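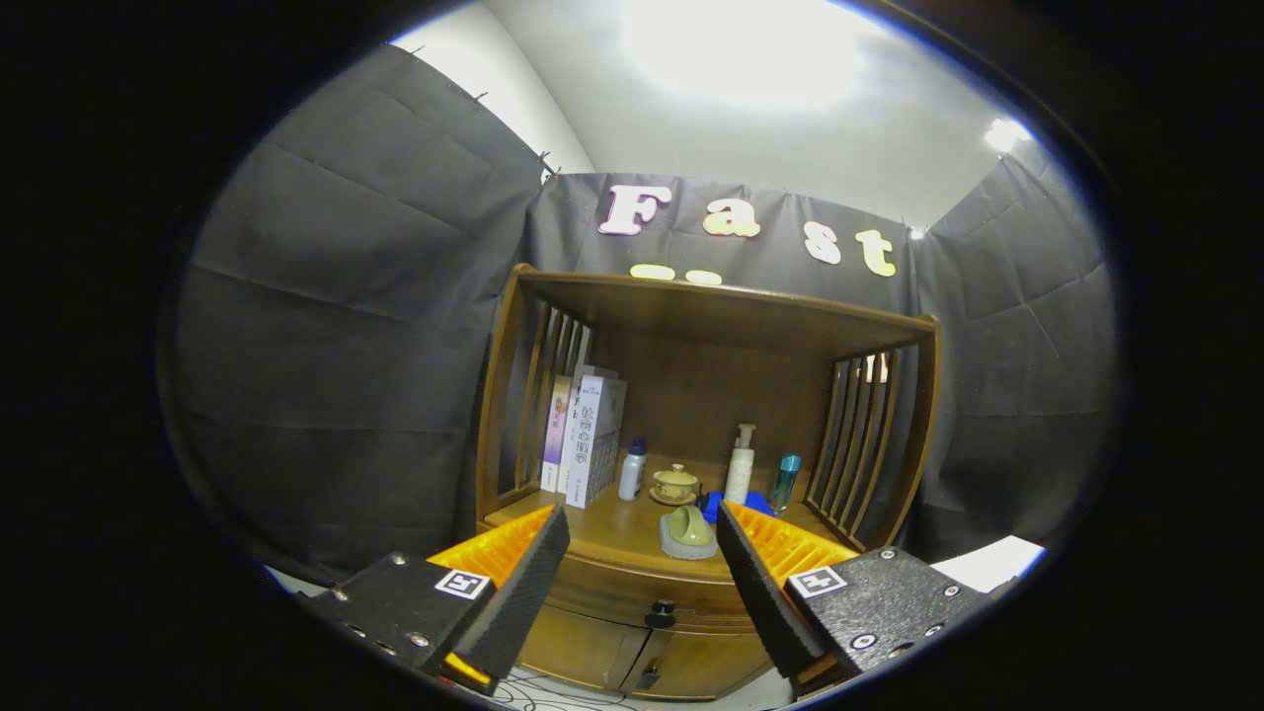 The wooden cabinet with slatted sides.

Winter tyre storage at Grolance: what changes in October

Booking for the seasonal tyre changeover opens at the start of October at both of our workshops, Zundby Road and the Gollon estate. If you stored a set with us last winter your place is held until the end of the month, but you still need to ring or fill in the form to choose a slot. We don't allocate them automatically.

The price for storing four wheels or tyres for one season stays at £60. That covers washing, a tread and pressure check, and a written note of the condition of each tyre. Fitting is charged separately. Loose tyres take longer to fit than complete wheels, so please say which you have when you book, and allow half a morning for a loose set.

We have room for 395 sets this year. The extra racking went in at Gollon over the summer, and most sets from Zundby Road will now be kept there. If your tyres are at Gollon and you want them fitted at Zundby Road, we need 2 working days' notice to bring them across. There is no charge for the move.

Please bring the locking wheel nut key. It is often in the boot with the jack, or in the glovebox. Without it we can't take the wheels off, and the booking will have to be moved. If the key is lost we can order one for most makes, given the code from the handbook.

Tyres worn below 3 mm will be pointed out to you before we fit them. The legal limit is 1.6 mm across the middle three-quarters of the tread, but grip in standing water falls off well before that. We will fit anything legal and undamaged if that is what you want. We won't refit a tyre with a bulge, exposed cord or a cut in the sidewall.

Several customers have asked about the Araújo all-season range. We now keep the common sizes at Zundby Road and can get the others by the next working day. Anyone who changes to all-season tyres part way through a storage term can collect the old set or leave it with us for recycling.

After fitting, the wheel nuts should be checked again once you have driven a short distance. Call in at either workshop and we will do it while you wait. No appointment is needed, though before 9 am is quieter.

Both workshops are closed on Sunday. Keys can be left in the drop box at Zundby Road at any time, with your name and registration on the envelope.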